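Home Workshops Table Guides FAQ Contact

Frequently asked questions: setting up a weighing table

Updated 2025-04-25

We get a lot of mail at Flimano about the table. People come to a dry-mix evening in Bristow to learn about soup blends and spiced teas and bath salts, and then they go home and write to us about the paper and the tape! We love that, so we've put the usual questions together on one page. It runs a bit long, so feel free to skip down to whatever you came for.

Do I really need to cover the table?

You don't need to, but we'd gently push you toward it. Once you've spent an evening chasing turmeric out of the grain of a nice table you'll understand why we're so fond of paper. A covered table also gives you somewhere to write. We scribble right on it: the weight of the empty cup, which bag has been done, a reminder to buy more cumin. At the end of the night you fold the whole thing inward, spills and all, and carry it out.

What kind of paper do you use?

Plain brown kraft paper off a roll. Ours comes from Ots, a little packing supply place that we've bought from for years, but any brown wrapping paper with some body to it is fine. Very thin paper wrinkles when you lean on it, and a wrinkle under a scale is a nuisance (more about that further down). We tried white paper for a while and went back. Salt and flour show up so much better on brown, and you want to be able to see what you've dropped.

Pull the roll the long way down the table and leave enough at each end to tuck under. Tape the underside first, then smooth toward the far end with your forearm. If your roll is narrower than the table, overlap two lengths and put the overlap on the side away from you so crumbs don't slide under it.

Why painter's tape, and why the grid?

Painter's tape comes off without tearing the paper, so when you get a line crooked (everybody does) you can lift it and lay it again. Blue is easy to see against brown, even when the light starts to go.

The grid is the part we feel strongly about. Dividing the table into rectangles gives every item a place to be. The scale lives in one. The cup you're filling has its home right there on the scale. The jars you haven't opened yet stay in the far row, and the ones you've finished with move to the near row. When you're halfway through a Clisetska blend, which has a long list of ingredients and several of them look alike, it is a real comfort to glance over and see which jars have crossed the line.

How big should the rectangles be?

Big enough for the largest thing that has to sit inside one, plus room for your fingers. We put the scale down on the bare paper, draw loosely around it with a pencil, and make that the pattern for the rest. They don't have to be perfect. Run the long strips first, from one end of the table to the other, then the short ones across. Press the crossings down well with a thumbnail, or they'll catch on your sleeve.

If you only have a small kitchen table, a few rectangles will do very nicely. My own first grid at home was tiny and I packed gifts for the whole family on it.

Which scale should I buy?

A small digital kitchen scale with a flat top. You can spend a good deal of money on a scale and we've never seen much reason to, at least for this kind of packing. Look for a readout you can see with a cup in place, a tare button that doesn't take two hands, and a capacity of 2000 grams. More capacity than that usually means a bigger body, and then your rectangles have to grow too.

If you're measuring very strong things by the pinch, whole saffron or citric acid, say, then a kitchen scale isn't the right tool. Borrow or buy a pocket scale that reads in fractions of a gram and keep it for those.

Where on the table should the scale go?

Away from the edge, first of all, where nobody's elbow will find it. After that, it's mostly about your arm. Sit or stand where you'll be working, reach out comfortably, and put the scale there. Give it a rectangle all to itself, and set it inside the tape. A foot resting on a strip of tape can be enough to tilt it a little, and some scales get fussy about that and creep up and down while you're waiting for a number.

The same goes for wrinkles and for stray lentils. If the number won't settle, pick up the scale and look underneath before you do anything else.

What should I weigh into?

We like small plastic cups, the light kind that get a little narrower toward the bottom. They're easy to pinch and pour from, they stack, and they don't eat up the scale's capacity the way a stoneware bowl does. Keep one color for sweet things and another for savory if you're inclined to mix them up. Pink has always been sugar with us, though there's no law about it.

Stand the cup in the middle of the platform. A cup perched near the edge can give you a reading that's off, and it's also much more likely to end up on its side when you reach past it for the pepper.

How do I use the tare button? I'm always nervous that I've done it wrong.

You're in good company. Turn the scale on with nothing on it and wait for zero. Put the empty cup on. Press tare and wait for zero again. Now add your ingredient and read the number, and that's the ingredient alone. When you lift the cup away the display will show a minus figure, and people do get alarmed by this, but it's only the weight of the cup that you asked the scale to forget. Put the cup back and you're right where you were.

The one thing to watch for is a scale that switches itself off while you're hunting for the next jar. Then it wakes up with a full cup aboard and calls that zero. Pencil your running total on the paper as you go and you'll never lose more than one ingredient's worth of work.

How do I know my scale is telling the truth?

Get a check weight. We use a 200 gram one and put it on at the start of the evening, before any cups come out. If the scale agrees, carry on. If it's off by a gram, that won't spoil a soup mix. If it's off by a lot, change the batteries and try once more before you give up on it.

My finished batch weighs less than the recipe says. What happened?

Probably nothing terrible. Dust stays behind in the cup, a little clings to the spoon, some goes onto the paper. Our spring Clisetska is written for a 400 gram bag, and we've had people take home a bag of 343 grams and be quite upset about it. A gap that wide isn't dust, though. It's nearly always one ingredient missed out altogether, and the grid will usually show you which one, still sitting over in its far-row rectangle with the lid on.

Can I weigh wet ingredients at the same table?

You can, but we'd do them last, or on a tray. Kraft paper will put up with a drip. It won't put up with a puddle, and once it goes soft it bubbles, and then your scale is sitting on a little hill. Honey and oils go on the tray, always.

Can children help?

Oh, please let them! The grid turns the job into something like a board game, and moving jars from square to square is exactly the sort of responsibility a young child takes very seriously. Let them press the tare button too. Keep the chili and the glass at the grown-up end.

How long does a paper cover last?

For dry packing, we change it after each evening class. At home you could easily leave it for a week of light use, brushing it off in between. If you've had nuts on the table and someone with an allergy is coming next, take everything up and start with clean paper, and wipe down the scale and the cups as well.

Does the tape leave marks?

On the paper, none that matter. On the table itself, we'd try a short piece somewhere out of sight, especially on old varnish. Don't leave it on in strong sun for days and days. When you take it up, pull it back low and slow over itself.

Do you sell a ready-made kit?

We've been asked so often that we're putting one together for June, with a roll of paper, tape and a stack of cups. There won't be a scale in it, as most people have one in a drawer already. If you'd like to be told when it's ready, leave a note through the contact page and mention the kit so we can find you again.

Can I see a table before I lay out my own?

Yes, come by. If you're anywhere near Bristow you're very welcome to drop in before a class and look at how the strips run and how much space the scale takes up, and to lean on the table and ask us anything at all.
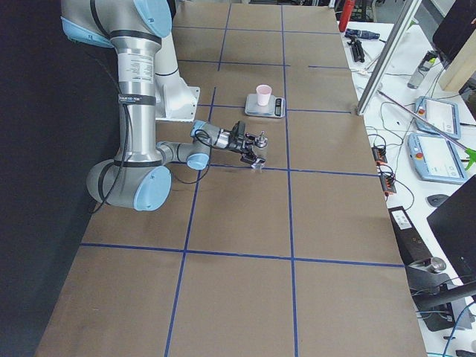

Bring your measurements if you have them, and a photo of your own table on your phone, and we'll happily sketch a layout with you on a scrap of kraft paper that you can take home.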